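April, and up at 5 again with the heating clanking. I gave up on sleep and made tea and thought I might as well write some of this down before the day gets hold of me.

The choir business is still going round my head. We have the summer concert to fill and no accompanist, because Emlyn Cadwaladr has finally moved up to Ukberg (he kept threatening to, and now there's a forwarding address on the noticeboard, so it must be true). Nineteen years of that man sighing at us from the piano stool and I miss him already. Comfort Dramani played for us last night as a stopgap and she was lovely, very quick, but she does take the Welsh one at a gallop. By the second verse the altos were a full bar behind and I was just opening and shutting my mouth.

Then there's the programme. I want the lullabies. I've wanted them for three summers running. There's the Swiss one that Urs Hofstetter wrote out for us by hand, with the tune that goes down when you think it's going up, and the Tamil one Ilango taught us in the church hall with the rain coming in. We've never sung them in front of anyone except ourselves! The other camp wants show tunes again, because show tunes sell raffle tickets. I said people can buy a raffle ticket after a lullaby perfectly well so long as they're awake, and that got a laugh but I don't think it got a vote.

Money came up, of course. We have £677 in the account and the hall wants £177 of it for the night, plus whatever the tuner charges, and he hasn't answered his phone. Last summer we took £895 on the door and everybody talks about it as if it was a law of nature. It was a heatwave and the pub was shut. I didn't say so. I had a custard cream and kept quiet.

Walked home with Comfort as far as the bridge and we sang the Swiss one under our breath, her doing the low part. It's only got the one verse really, you just go round and round until the baby gives in. I got the words wrong and put in my own. She says the trick is to breathe in the middle of the long line and pretend you didn't. I tried it all the way up the hill and arrived at my own front door quite light-headed, couldn't find the key, found it in the other coat pocket with a cough sweet stuck to it.

I put the whole idea up on the choir page before bed, lullabies for the first half, show tunes for the second, and stuck these in with it. Pink fabric all the way.
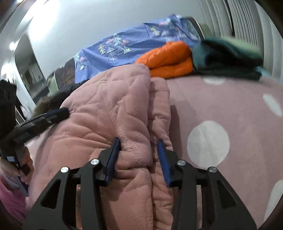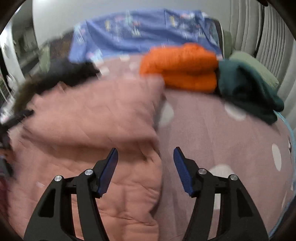
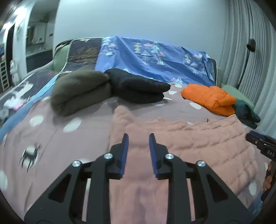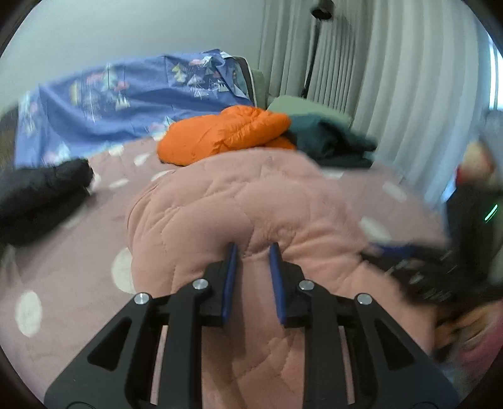

Anitha Acharya had answered by the time I'd boiled the kettle this morning: I'm all for the lullabies, but please not seven of them in a row, my mother will be in the front and she drops off during the notices. Could we put the Tamil one last before the interval and have everybody stand up for it? Also the second sopranos still don't have the proper copies, mine stops at page two.

She's right about page two. I did the photocopying and I remember the machine making that noise. I'll do them again at the library, if the library's machine is working, and take a bulldog clip this time.

Standing up for the Tamil one is a good thought too. I wonder if Ilango would sing the first line on his own. He'd say no and then he'd do it beautifully, he's always like that about solos — he said no to the carol service right up until the lights went down. I'll ask him when he's got a biscuit in his hand.

What I can't work out is the order for the rest. If the Swiss one opens, we're all cold and the tune needs warm voices. If it goes second, it's in the same key as the one before and Comfort says it'll sound like one enormous song. I've written the titles on the backs of envelopes and pushed them about the kitchen table, and now one has jam on it. The jammy one can go third.

Must ring the tuner again. Must find out whether Emlyn took the metronome with him by accident, because it isn't in the cupboard, and I don't want to ask in a way that sounds like asking. Bins. Bread. Stamps for Urs, who doesn't do email and will want to know we're singing his tune at last, if we are.

Contact me | © All diary pages, please ask before copying | Back to top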